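# Fruit basket task: frequently asked questions

Last updated 15th June. Questions to Sosina Chala.

**What is the Plokgate study about?**

We wanted to know how much a two-armed robot gains from a camera on the wrist when it has to handle fruit in and out of a basket. The policy is called Sirko. It learns from recorded demonstrations and gets no hand-written rules about where to grip.

**Why a basket and not a plain tray?**

A tray is too easy. A woven basket has a rim to clear and handles that flop into the way, and the fruit inside hides other fruit. Most of our failures happen with the gripper over the rim or just inside it.
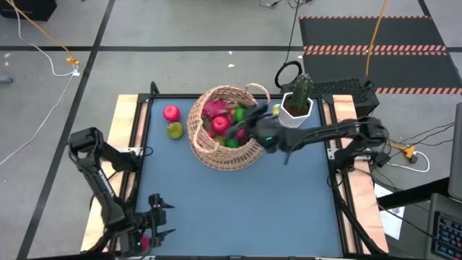 *Right arm reaching into the basket, left arm held clear with its gripper open.*

**How much data did you use?**

The training set has 536 demonstrations. We kept back 31 more for checking and never trained on them. Each run was trained for 2,000 steps at a time, then tested before going on. Short blocks let us stop early when a change was clearly making things worse.

**Do the surroundings matter?**

More than we expected. We leave ordinary objects near the basket, such as a potted cactus, so that the policy has to cope with things it shouldn't touch. An early version trained on a bare table did badly as soon as anything else was put on it.

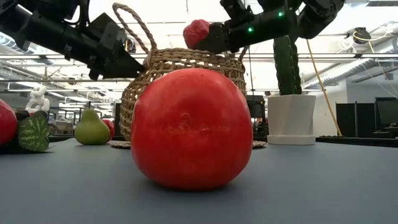 **Does Sirko know the names of the fruits?**

It has no list of names. The policy maps camera views and joint positions straight to arm movements, so an apple and a pear differ only in how they look and how the arms moved in the demonstrations.

**What did the wrist camera change?**

The fixed views are good for getting an arm to the right part of the table. They are poor for the last stretch, when the arm itself blocks the line of sight. With the wrist view added, failed grasps fell by 18 per cent – mostly on fruit lying low against the basket wall.

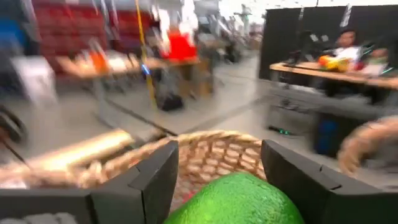 The gain was smaller for fruit lying out on the table, where the fixed views were already good enough. We also tried the wrist view alone. It lost track of the basket whenever the arm swung away, and we dropped that version.

**Can I use the Vorum baseline with your data?**

Yes, but convert the joint order first. Vorum expects the left arm before the right and our files have them the other way round. The Clanach converter handles this.

**When will the data be released?**

We are aiming for July. The held-back demonstrations will go out separately, a little later.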